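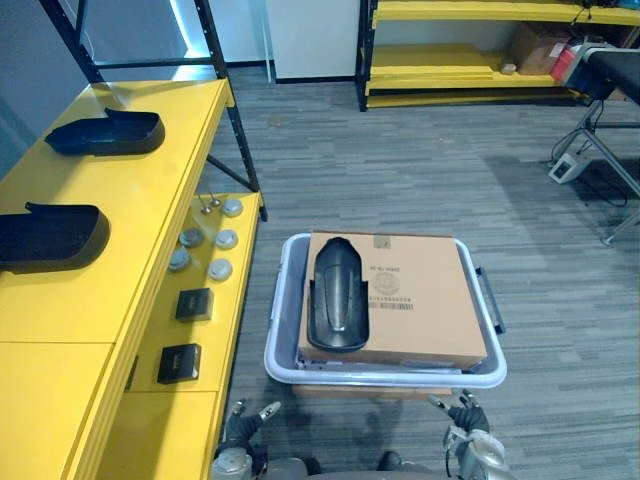 Kitting at the yellow benches: a box and a black moulded cover in the tote.

Your questions about the robots at Plalex Tolentino

Will I lose my job to one of them?
No, and we know it's the thing everybody wants to ask first, so we've put it first! The robots fetch parts and fill totes. Everyone who did kitting before July has been offered a place in checking or final assembly, at the same pay.

What do I need to learn?
Very little to begin with. There's a session of 30 minutes with the Unovside trainers, and after that you can always ask your shift lead (please do, however small the question seems).

Can I still pick parts by hand?
Of course. Plenty of the fiddly small pieces are quicker that way, and you're welcome to step in once you've pressed pause on the panel.

What if a tote comes with the wrong part in it?
Put it on the returns shelf and ring extension 853. It won't count against you or your team.

Are we being filmed?
The robots do have cameras, which they use to find the parts. Recordings are deleted after 5 days and are never used for appraisals.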